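Speaker notes – Surfaces and Small Objects, session 3
Speaker: Widad Hijazi, Brurolham
13 November 2018
Slot: 15 minutes, questions at the end

Slide 1. Title

Leave up while people sit down. Thank Esko Ahonen for the room booking. Handouts are by the door and I will not be going through them.

Slide 2. What the session covers

Last session dealt with shelving and storage. Today is restricted to flat work surfaces carrying one small object: which surface, how it is laid, how a target area is drawn on it, and how the object is recorded relative to that area. Lighting belongs to Timothée Barbier's talk after the break – send lighting questions to him.

Slide 3. The object

A plain cube in one strong color is still the most useful small object we have. Flat faces sit square on the surface. Top and front faces take the light differently, so orientation can be read from across a table. Red against white separates well in a print and in a grayscale copy, though grayscale loses some of the difference between the faces. 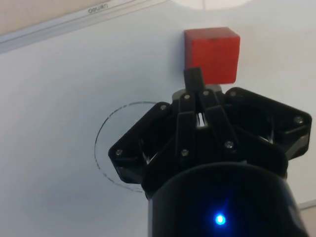

Fig. 1. Red cube on the white surface, close view.

Point out the two reds: front face toward orange, top face slightly lighter and matte. Then the small dark mark along the top front edge. A mark like that is worth noting on the record sheet, as it gives the cube a front. Santeri Lahtinen's sheet has a box for this and most people leave it empty.

Slide 4. The Plallgate log

Numbers only, keep it short. The log holds 1,294 placements made since July. Of these, 536 have a complete sheet: surface, cover, outline, start position, end position. The rest are missing at least one field, most often start position. Arvo Eskola is chasing what can be recovered from the notebooks. Do not speculate about the total he will get to.

If asked about the Skilivero entries: they use a different sheet and are not in either number.

Slide 5. Laying out the board

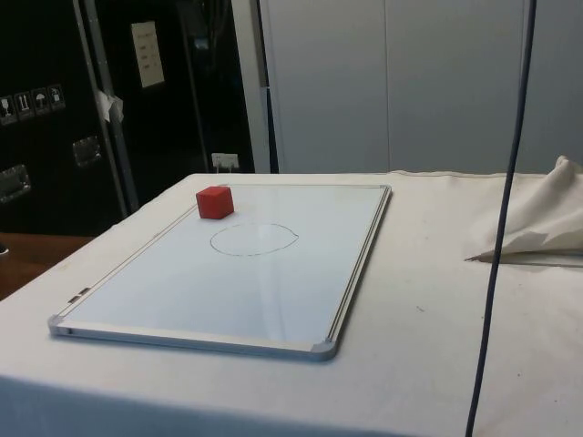
Outlines should be drawn by hand and drawn thin. A thick line raises the question of whether an object touching the line is in or out, and the Hnatiuk sheet has no column for "on". Perfect shape does not matter. The oval on this board is slightly irregular, with a kink at the right end where the line meets itself, and it serves perfectly well because it is closed. An open line is the thing to avoid. The cube is outside it, above and to the left, so the entry reads "outside, upper left" with the viewing side stated. Without the viewing side the entry is useless to anyone standing across the table.

Slide 6. Board and cover

Go slowly, this is where questions came last time.

Framed whiteboards: a raised rail sets a limit on the usable area. Keep the object a short distance in from it. Glossy boards pick up streaks of light, so check from the recording position before drawing anything.

Cloth: pull it flat under the board first, then deal with the overhang. Spare fabric can stay on the table if it is well clear of the board. Smudges and specks on a cloth are harmless until someone uses one as a reference point and the cloth is washed.

Marker: one color per outline. Wipe the whole board between outlines, including the corners.

Slide 7. Record sheet, revised

Read the field order aloud once: surface, cover, outline, viewing side, start, end, marks on object. Viewing side is the new field. The old sheets remain valid, but please write it in the margin.

Slide 8. Open points

Whether an outline should be redrawn or kept for a full set. Santeri prefers redrawing, I prefer keeping – ask for a show of hands if time allows.

Whether the Brurolham boards need replacing this year. Skip if over time.

Slide 9. Contacts

Sheet corrections to Arvo, board requests to Esko. Leave this slide up during questions.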